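How to fix a wobbly bar stool (and stop it scratching the floor)

Quick one this week, typing it between jobs. A stool that rocks is nearly always one of three things. Loose bolts, a bad foot, or a floor that isn't flat. Check in that order or you'll waste a Sunday like I did.

What you need

Hex keys, the full set, not the one that came in the box
Adjustable wrench
Masking tape and a pencil
Thread locker, the medium kind
Felt pads or rubber caps for the feet
Fine sandpaper, 200 grit
Rubbing alcohol and a rag

Total spend for me was under 40 dollars and most of that was the hex keys, which I needed anyway.

Step 1 - Find out if it's the stool or the floor

Put the stool where it normally lives. Press on the seat at the edge, go around like a clock. Mark where it tips with a bit of tape. Now turn the whole stool a quarter turn and do it again. If the tip stays at the same spot on the seat, it's the stool. If it stays at the same spot in the room, it's the floor and you can skip down to Step 5.

Three-legged stools don't rock on an uneven floor, they just lean. So if yours has three and it's moving, it's a joint. Straight to Step 2.

Step 2 - Flip it and look underneath

Towel on the floor, seat down. Don't skip the towel, a gloss seat picks up grit and you will see every mark. Look at where each leg meets the seat. Most have a plate with bolts. Wiggle one leg at a time, hold the seat still with your knee. The loose one is usualy obvious.

No bolts showing? Then it's glued or the plate is under a cover. Covers are clips mostly. Flat screwdriver, go easy. 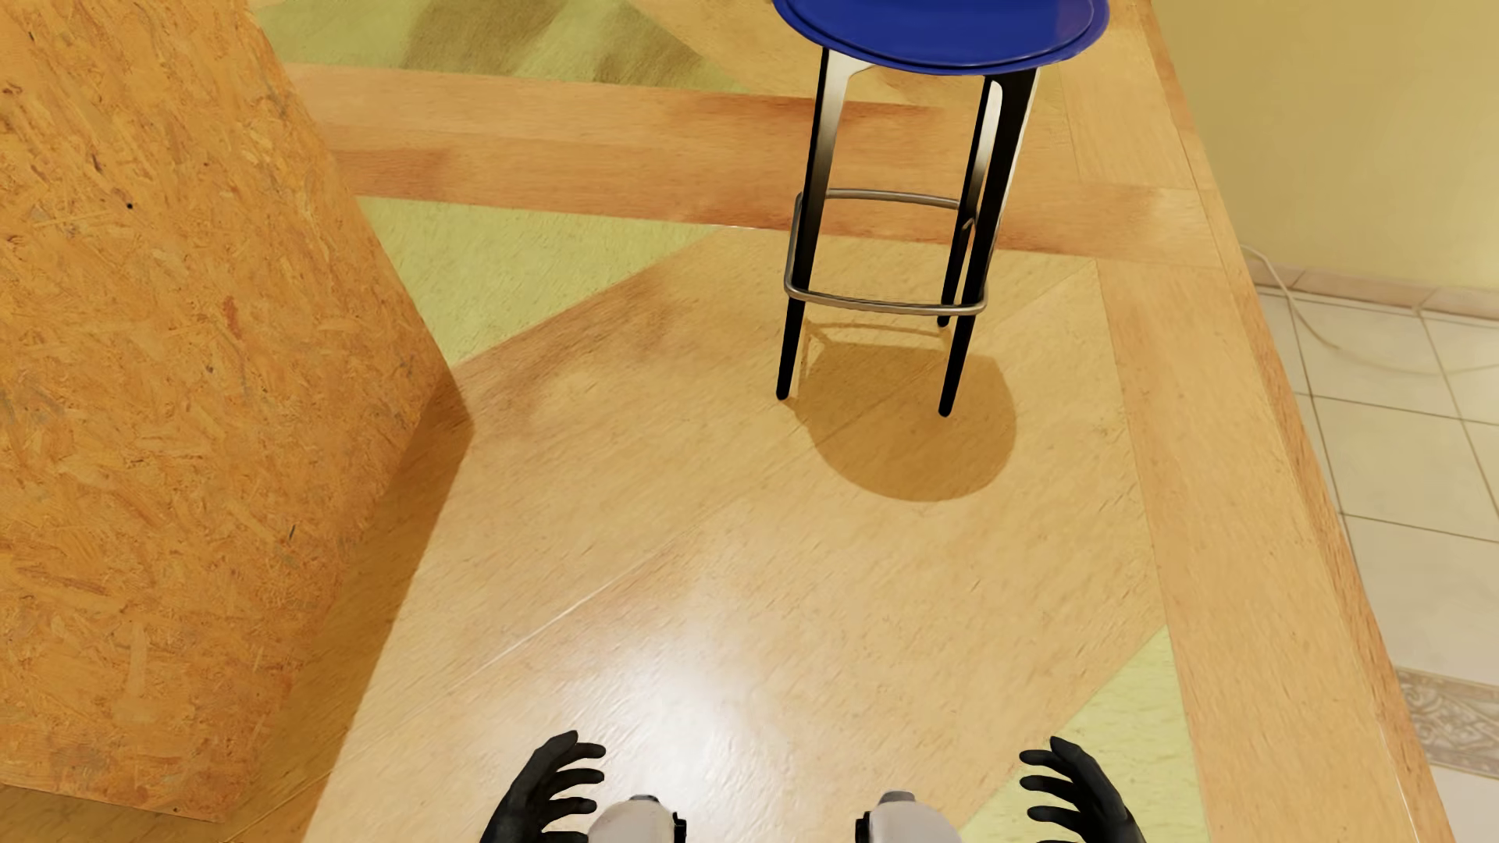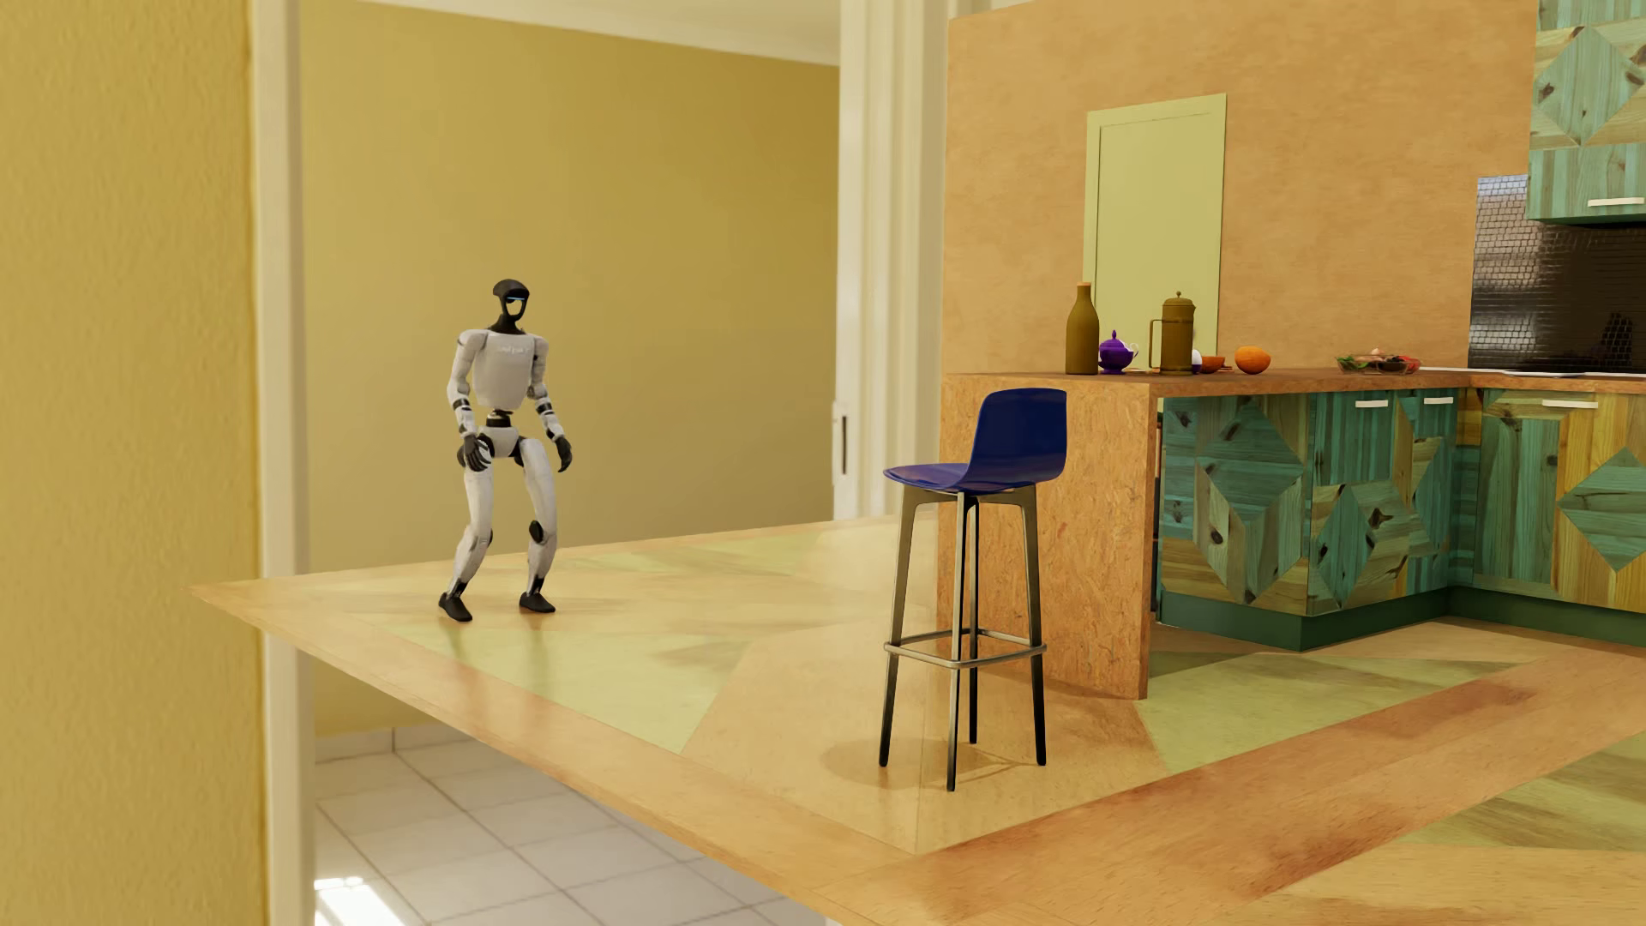

Tightening order matters more than people think. Don't crank one bolt all the way and then move on, it pulls the leg crooked and you get a new wobble. Snug all of them first, then go round again opposite to opposite, then a last time. If you've got a metal ring for your feet joining the legs, like on the stool with the blue seat, loosen any screws on the ring before you touch the seat bolts and tighten them last. Otherwise the ring holds the legs in the wrong place while you're pulling everything tight. Took me two goes to figure that out.

Step 3 - Thread locker

If the bolts have come loose before they'll come loose again. Take one out, wipe it with alcohol, one drop near the end of the thread, back in. Do the next. One at a time so the legs stay put. Leave it overnight before anyone sits on it. Yes overnight, I know the bottle says less.

Maite Sotomayor wrote in after the table post to say she uses plumbers tape instead. Works OK on bigger bolts she says. Haven't tried it.

Stripped hole? Tightening does nothing, bolt just spins. Wood seat, you can glue in a hardwood dowel, let it dry, drill a new pilot. Metal plate, you want a new plate. I got mine from Lunell, order code 258, came with bolts. Measure the hole spacing first - they do two sizes and I ordered the wrong one.

Step 4 - Feet

Peel off whatever's there. Old felt gets sand in it and turns into sandpaper, that's where your floor scratches come from. Clean the foot, scuff it lightly, alcohol again, let it dry.

Flat foot - stick-on felt is fine.
Rounded or narrow foot - felt falls off in a week. Get rubber caps that push on. Measure across the foot with calipers or wrap a strip of paper round it and do the math.

Caps too tight? Hot water for a minute, they go soft. Too loose, one turn of tape on the leg before you push.

Do all the feet even if only one is bad. New cap on one leg and old felt on the others = wobble, and you're back at Step 1.

Step 5 - If it's the floor

Move the stool. Seriously, try six inches over first. If it has to go there, use a thicker pad on the low leg and put a pencil mark inside that leg so it goes back the same way after cleaning.

Floating floors can have a bit of give near the joins. A pad wont fix that.

Step 6 - Sit test

Sit down slow. Feet up on the ring, lean a little each way. Creak is fine, clunk is not. Clunk means a bolt got missed, go back to Step 2.

Then check the bolts again in a month. I did mine in February and one had backed off a quarter turn already.

Next week - drawer runners that stick. Send questions before then if you've got them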